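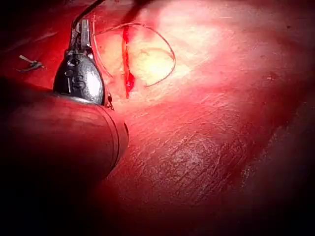

How Stitches Close a Cut Inside the Body
March
By the Pova Kids' Science Desk

Search Pova Go Topics A-Z

When you cut your knee, a bandage may be all you need. A deeper cut needs stitches. Surgeons can stitch inside the body too, and the thread they use is called a suture (say SOO-cher).

Tissue is the stuff your body parts are made of. It is soft and slippery. It also bleeds when it is cut, so the surgeon has to be able to see well. A bright light helps.

The needle is curved like a piece of a circle. It goes in on one side of the cut and comes out on the other, pulling the thread behind it. Fingers are too big for this kind of work, so the surgeon uses long, thin tools with tiny jaws. 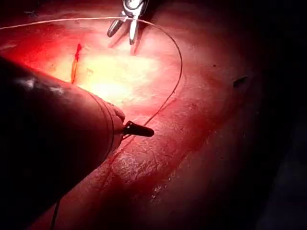 Pova Kids, Issue 9

The silver jaws hold one part of the thread. The rest makes a big open loop over the red tissue. Loops are how knots get started. Wrap the thread, pull the end through, and tighten. Surgeons tie more than one knot so the stitch will not slip.

Some sutures melt away inside you after the cut heals. Others stay in until a doctor or nurse takes them out.

Try it: Tie a shoelace around a pencil using 2 spoons and no fingers. It is slow at first.

Comments (3)

broltwood_4th_grade: We did the spoons. It took all of recess.

mapleleaf: does it hurt

Pova Kids: Medicine keeps patients from feeling it during the operation. They may be sore later.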